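3. Methods

3.1 Study area and participants

The study covered two farming districts, Linside and Gil, where most holdings grow winter grain and keep a small number of cattle. Both districts are served by one rural health clinic each. Linside is the larger of the two and has more hired labor, while farms in Gil are mostly run by couples or by a parent and an adult child. The nearest sleep medicine service is outside the study area, and referral to it was not part of the study.

Adults were eligible if they had worked on a farm in either district during the previous harvest and expected to do so again. People who worked only in grain transport were excluded, as were people already being treated for a sleep disorder at the time of contact. Enrollment opened in February, before spring fieldwork began. Invitations were mailed to the farm address and followed by a single reminder call. In total, 170 people enrolled, of whom 65 lived in Gil. No more than two people were accepted from the same holding. Where more than two volunteered, the two were drawn by lot.

Figure 2. Wood-plank floor and glazed door with lever handle (computer rendering).

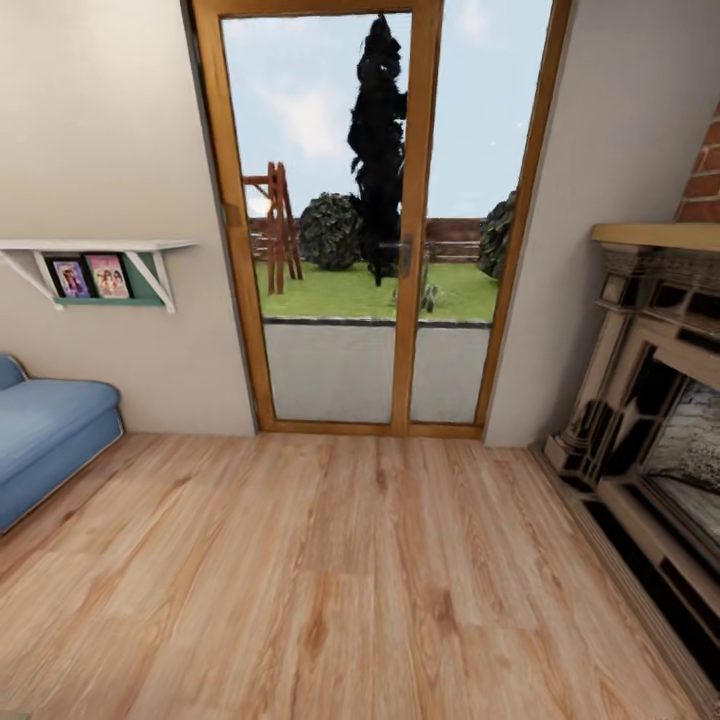 3.2 Sleep diary

Sleep was recorded in a paper diary completed on seven consecutive days in each of two periods, one before harvest and one during it. Participants entered the time they went to bed, the time they got up for good, and any waking they could remember. Naps were entered on a separate line. A nap in a vehicle or machine cab was coded apart from a nap taken indoors – pilot users had otherwise left cab naps out altogether, on the view that they did not count as sleep.

Total sleep time was calculated from bedtime to final rising, less reported time awake. Naps were added in a second version of the measure, and both versions are given in Section 4. A diary was treated as complete if all but one of the days had a bedtime and a rising time. Missing days were not filled in. Times that were clearly entered in the wrong half of the day were corrected where the neighboring entries left no doubt, and the correction was noted in the data file.

Diaries were returned in prepaid envelopes. A telephone version was available for participants who asked for it, in which an interviewer read the same questions each evening. Entries collected by telephone were coded with the same rules but flagged, so that they could be removed in a sensitivity check.

3.3 Daytime tiredness and near misses

Daytime tiredness was measured with the Jeson scale, a short set of statements about staying alert during ordinary farm tasks. Each statement is rated from "never" to "most days." The wording of one statement was changed from "driving" to "driving or operating equipment" after the pilot. The change means that scores on that statement should not be compared with scores from the earlier version. Higher totals indicate greater tiredness.

Near misses were recorded by recall at the end of each diary period. The form defined a near miss as an event that could have injured the participant or another person but did not. Participants described the event in their own words and then chose a task category from a printed list. Two coders read the descriptions separately without access to the sleep data. Disagreements were settled by discussion, and events that could not be placed were left in a residual category.

Figure 3. Red object with concentric gray and black rings around a small domed red button (computer rendering).

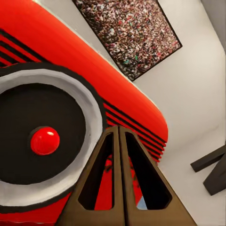

3.4 Data handling and analysis

Paper forms were entered into Urex, the data entry system used by both clinics, and a portion of the forms was entered twice to check for keying errors. Names and addresses were held in a separate file. The link between the two files was kept at the Linside clinic and was not available to the analysts.

Of the enrolled participants, 34 did not return a harvest diary. They were kept in the description of the pre-harvest period but left out of all paired comparisons. Change in total sleep time between periods was estimated with a linear mixed model, with participant nested within holding. District, age group, and presence of livestock on the holding were included as fixed effects. Livestock was included on the basis of pilot comments that morning feeding set the rising time regardless of how late field work had ended.

The relation between sleep and near misses was examined with a logistic model in which the outcome was any near miss during the period. Counts were not modeled, as several participants had grouped separate events under one entry. The analysis plan was written before the harvest diaries were opened. One departure from it was made – age was entered in groups, where the plan had specified a continuous term – and results under the original specification are given in the supplement.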